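Cusa 社区互助网
首页 > 公共设施 > 共用厨房与餐室 > 餐具管理

共用餐室餐具外借制度应如何制定，破损与污渍应按何种标准认定

Tapia 小区公共服务办公室
发布于四月　所属版块：共用厨房与餐室

各位同行、各位邻里：

我小区共用餐室自启用以来，一直向住户免费提供餐具，供其在餐室内举办家庭聚餐、节令活动及楼栋茶话会时使用。餐具以圆盘、汤碗、小碟为主，另有分餐用的公勺、公筷及托盘，现有约200件，存放于餐室北侧壁柜，由我办公室统一保管。

去年秋季以前，餐具只限于餐室内使用，当场清洗，当场归位，未出现明显问题。其后应住户要求，我办公室试行外借，允许住户将餐具带回家中或带至小区庭院使用。试行期间，外借需求明显超出预期，随之出现若干管理上的困难，现逐项说明，请有经验的单位予以指教。

一是归还时间难以掌握。试行办法只写明“用后及时归还”，对“及时”未作界定。部分住户次日即还，部分住户过了一个节令仍未归还，经电话联系后方知餐具已与自家餐具混放。我办公室不愿因几只碗碟频繁打扰住户，然而壁柜内同款餐具不齐，后续申请人便无法成套借用，意见亦随之而来。

二是破损责任难以认定。餐具本身使用有年，盘沿、碗口多有细小磕痕。归还时发现的缺口，究竟系借用期间造成，抑或借出时已经存在，双方往往各执一词。登记簿上仅有品名和件数，对外观状况无任何记载，我办公室实际上并无依据要求赔偿。

三是污渍与异味。咖喱、红油、甜菜等食材容易留下颜色，浅色餐具尤为突出。有住户认为既已洗净，留下颜色属于正常使用；亦有后续借用人认为餐具不洁，拒绝使用。对此类情形应否视为损坏，内部意见不一。

四是押金。有住户建议一律收取押金，也有住户认为共用餐室的购置费用本已由公共收益支出，再收押金属于重复负担。我办公室倾向于收取小额押金，但担心金额过低不起作用，金额过高又使独居老人和低收入家庭望而却步。

五是清洗。餐室内设有商用清洗池一座，无洗碗机。归还的餐具理应由借用人洗净，实际归还时油污残留者不在少数。若由我办公室返工，人手不足；若拒收，则容易引发争执。

此外，曾有餐具租赁单位 Skunus 与我办公室接洽，建议将餐具整体改为租赁，由其负责配送、清洗及更换。该方案可以免去保管之累，但需按月支付费用，且节令前后需提前较长时间预订。我办公室尚未作出决定，亦希望了解其他小区有无类似经验。

以上各项，恳请赐教。如有现成的借用登记表、押金收退办法或破损认定标准可供参考，尤为感谢。

补充说明：有邻里来信询问是否已考虑改用一次性餐具。我小区垃圾分类点容量有限，节令期间已多次满溢，故此方案暂不考虑，请勿再就此建议。

Millix 居民活动中心

贵办公室所述各项，我中心均曾遇到。现将我中心现行做法介绍如下，供参考，其中部分规定系根据本中心条件制定，未必适用于贵小区。

关于借用期限

我中心规定，餐室内使用者当日归还；外借者自领取之日起5日内归还，遇节令可顺延一次，顺延须在到期之前提出，口头或书面均可，由值班人员在登记表上注明。逾期未还者，先以短信提醒，再以书面通知提醒，仍未归还的，暂停其外借资格，室内使用资格不受影响。之所以保留室内使用资格，是考虑到餐室系全体住户的公共设施，因借用餐具而剥夺其使用餐室的权利，于理不合，也曾有住户就此提出正式异议。

期限一经写明，逾期情况即大为减少。多数住户并无拖延之意，只是无人告知其何时应当归还。我中心在领取单下方印有归还日期一栏，由值班人员当面填写，住户携回后多贴于冰箱门上。

关于登记

建议放弃只记品名和件数的做法。我中心的登记表分为领取与归还两联，每联均设“外观”一栏，以简单的记号填写：无记号表示完好，画圈表示有磕痕但不影响使用，画叉表示有缺口或裂纹。画叉者一律不得借出。领取时由借用人和值班人员共同查看，双方签字；归还时按同一方法再行查看。如此，争执的余地即已很小。

有同事曾提议为每件餐具编号。我中心试行后即予取消。编号贴纸遇水脱落，胶痕难以清除；以耐热笔书写者，经反复擦洗后字迹模糊，借用人又将其误认作污渍。若确有编号需要，可只对大件如汤锅、托盘进行编号，碗碟按叠登记即可。

关于破损

我中心将破损分为三类处理。

自然损耗，指釉面失光、底部磨痕、图案褪色等，由中心承担，每年盘点时统一报废。

轻微损坏，指盘沿或碗口出现触手可感的缺口。此类餐具已不宜盛放食物，须退出使用。借用人首次发生的，予以登记，免予赔偿；再次发生的，按购入价的一半赔偿。

严重损坏或遗失，按购入价赔偿，借用人亦可自行购买同款补足。须特别提醒，自行补购者必须事先征得同意并确认款式。曾有住户补回的汤碗与原款仅口径略有差异，叠放时却无法嵌套，整叠歪斜，最终只得另行存放。

关于押金

我中心每次外借收取押金50元，不分件数，归还查验无误后当场退还。室内使用不收押金。对领取生活补助的家庭及独居老人，凭登记信息免收，无须本人提出申请，亦不在登记表上另作标记，以免造成不便。押金以收据为凭，收据遗失者，凭签字核对后仍可退还。

押金的作用在于提醒，金额不必与餐具总价相称。真正需要赔偿时，仍须按照前述标准另行计算，不得以没收押金代替赔偿，两者性质不同，账目上应分别列支。此点在制度中务必写清，否则年终对账时甚为麻烦。

关于污渍

我中心的意见是：有颜色而无残留物、无异味者，不视为损坏，但应与其他餐具分开存放，供室内制作酱料、盛放生食配菜时使用。有残留物者，请借用人当场重洗，清洗池旁备有海绵及洗涤用品。值班人员不得代洗，亦不得出言责备，只须说明“请再洗一遍”，并指明清洗池位置。措辞统一之后，此类争执明显减少。

对附着较久的茶渍与酱色，可以小苏打调成糊状，敷于表面静置片刻后以软布擦拭。有图案者先在背面或边缘试用，图案有变色迹象时立即停止。切勿使用钢丝球，划痕一旦形成，日后更易着色。含氯漂白用品不得与除垢剂等酸性用品混用，此条已张贴于清洗池上方，建议贵办公室照此办理。

关于租赁

我中心未采用租赁，无法就此提供意见。

附带一提，壁柜隔板承重有限，碗碟叠放过高时，最下层极易受压开裂，取用时亦不安全。我中心规定同款圆盘每叠不超过9只，叠间留出可供手掌伸入的空隙。自实行以来，存放期间的损坏已基本未再出现。

北苑旧居民

看了以上两位写的，本人没有管理经验，只从借用人的角度讲几句，讲得不周到请见谅。

本人每年都向小区借碗碟，家里来客多，平时又没有地方放那么多餐具。最希望的是能提前知道还剩多少。有几次推着小车过去，值班的人说盘子已经借完了，只剩小碟，只好临时再去向邻居借。如果门口贴一张纸，写明哪几天已经有人预订，就可以省去很多来回。不需要什么系统，一张纸即可。

另外，押金请准备零钱。去年有一次押金退不出来，让本人改日再来，来了又遇上午休。

至于破损，本人认为只要当面看过就没有什么可争的。当面看的时候请开灯，壁柜那一侧光线很暗，碗口有没有缺根本看不出来，回家之后才发现，再去说就说不清了。

还有装餐具的箱子。借出去的时候用塑料袋装，一路上互相碰撞，不破才奇怪。如果能提供带隔层的箱子，本人愿意为箱子另外交押金。

Cusa 社区互助网公共设施版编辑部

本版收到上述来文后，查阅了近年各小区提交的同类材料，现就提问中尚未得到答复的部分，以及前两则答复中可以补充之处，作如下说明。

一、制度文本的结构

不少小区将餐具管理写成一份很长的通告，张贴于餐室门口，住户往往只看标题。较为可行的做法是分成两份文件。一份为管理办法，存于办公室，内容包括职责、登记、盘点、报废及账目，供工作人员执行和住户查阅。另一份为借用须知，只写住户需要做的事：何时可以领取，何时归还，归还前洗净擦干，领取时当面查看，损坏后如何处理，遇有疑问联系何处。须知以一页为限，字号宜大，张贴于领取处与视线平齐的高度。

两份文件中同一事项的表述应当一致。曾有小区在管理办法中将归还期限修改后，未同步更换门口张贴的须知，致使住户按旧期限归还却被记作逾期。修改任何一份时，应同时核对另一份，并在页脚注明修订月份。

二、借用期限与节令安排

Millix 居民活动中心所述期限较为适中。需要补充的是节令前后的调度。此时段需求集中，先到先得容易造成少数住户一次借走全部成套餐具。建议在节令前一个月开放预订，每户以一套为限，预订截止后仍有剩余的，再开放加借。预订情况按照另一位住户的建议，以纸质表格张贴于餐室门口即可，表格上只写楼栋和借用日期，不写户主姓名及联系电话，以保护住户个人信息。

室内活动与外借发生冲突时，应以室内活动优先，并将此规定写入须知。餐具购置的本意系配套餐室使用，外借属于延伸服务，这一次序应予明确。

三、外观查验

查验宜在光线充足处进行，查验处应有平整、易清洁的台面，浅色为宜，便于发现遗留的水渍和碎屑。查验时将餐具逐件平放，先看边沿，再看底足，最后以手指沿碗口轻抚一周。瓷质餐具可轻叩听声，声音清脆者一般无暗裂，声音发闷者应单独放置，待进一步检查。叩击时以指节为宜，不可两件互碰。

对已有细小磕痕的旧餐具，建议在制度施行前进行一次全面盘点，将不宜继续使用者全部报废，以此作为起点。否则新制度施行初期，旧有磕痕仍将引发大量争执。盘点结果应公示，报废件数、补购件数及费用来源均须列明。

四、押金与赔偿的账目

押金属于代收款项，应当单独登记，不得与餐室收入混同，更不得暂时挪作他用。建议每次值班交接时核对未退押金与未归还登记是否相符，交接人双方签字。前述住户反映零钱不足，可以在领取处常备同面额纸币，或者接受转账并当场原路退回。采用转账的，收款账户应为单位账户，不宜使用工作人员个人账户。

赔偿标准中的“购入价”，应以最近一次购置单据为准，并制成价目表随须知张贴。停产而无法补购者，按照用途相近的现行款式计价。成套餐具缺少其中一件的，只按该件赔偿，不得要求住户赔偿全套。

五、清洗与消毒

借用人所作清洗，仅为归还条件，不能代替公共餐具的消毒。无论餐具归还时看上去如何洁净，入柜之前均应由管理方按照当地卫生要求统一消毒并充分晾干。未设消毒柜的餐室，可就煮沸等方法咨询当地卫生主管单位，并先行确认餐具材质是否耐受。塑料类餐具遇高温可能变形，应与瓷质餐具分开处理，底部通常印有适用温度，字迹无法辨认者，按不耐高温对待。

晾干一项最易被忽视。碗碟未干即行叠放，底足之间积水，时间稍长即产生异味，住户所反映的异味，多数由此而来。应使用沥水架竖放晾干，不宜以抹布逐件擦拭，抹布本身往往不洁。

关于重洗时的措辞，Millix 居民活动中心的做法值得参照。工作人员与住户长年相处，因一只碗的油渍伤及情面，得不偿失。

六、包装与搬运

带隔层的箱子确有必要。购置时注意箱体内部尺寸应与餐具口径相配，过宽则餐具滑动，过窄则取放时磕碰边沿。隔层以可拆洗者为佳。箱体外侧张贴内装清单，归还时按清单清点，较翻查登记表更为便捷。箱子本身亦须列入登记，与餐具一并借还。

对行动不便的住户，如条件允许，可约定时段送至楼下，但应由住户本人或其家属当面查看后签收，不宜放置于门口或楼道。

七、租赁方案的比较

就 Skunus 一类租赁单位的方案，本版目前收到的材料有限，不足以作出评价。仅就签约前应当查明的事项列举数点：清洗消毒由哪一方负责，有无书面记录；节令期间能否保证供应，未能供应时如何处理；破损由租赁方承担的范围；退租时自有餐具存放何处；费用是否随件数浮动，有无最低用量。其中以最低用量最应留意。共用餐室的使用在全年中分布不均，如按月收取固定费用，淡季实际上处于闲置付费状态。

亦有小区采取折中办法，平日使用自有餐具，遇大型活动再行短期租赁。此种办法手续略繁，但不必一次作出全部改变，可先以一次活动试行，试行后将费用与自行管理所需工时并列比较，再提交住户讨论。

八、分类存放

最后就存放补充一点。餐具按用途分层，常用者置于腰部至肩部高度，大件、重件置于下层，高处不放瓷器。同一用途尽量统一颜色或款式，如茶点用圆盘与正餐用盘分属不同颜色，归还时一望即知应归入何处，新到岗的值班人员亦可很快熟悉。柜门内侧张贴一张分层图，内容变动时随时更换。儿童活动所用餐具单独成层，并在须知中注明不作外借。

各小区如有已施行一年以上的管理办法，欢迎投送本版，来文请注明餐室规模和是否设有洗碗机，以便分类刊载。
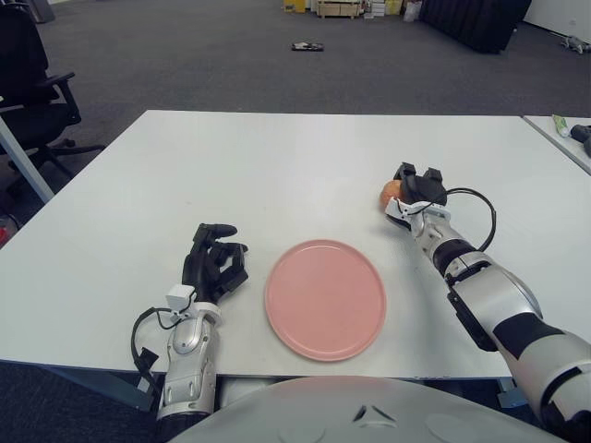 Tapia 小区公共服务办公室：各则答复均已收悉，谨致谢意。我办公室拟先行盘点，将边沿有缺口者全部报废，再按两联登记表的方式重新开放外借，押金标准参照 Millix 居民活动中心执行，另拟购置带隔层的箱子。尚有一事请教：报废的碗碟如仅有细小缺口，住户希望领回用作花盆托底，是否需要办理签收手续，抑或应当一律销毁？此外，按颜色区分用途一节，我小区现有餐具款式混杂，补购时先从茶点用盘开始，正餐用盘留待下一次采购，不知其他单位有无先后次序上的建议。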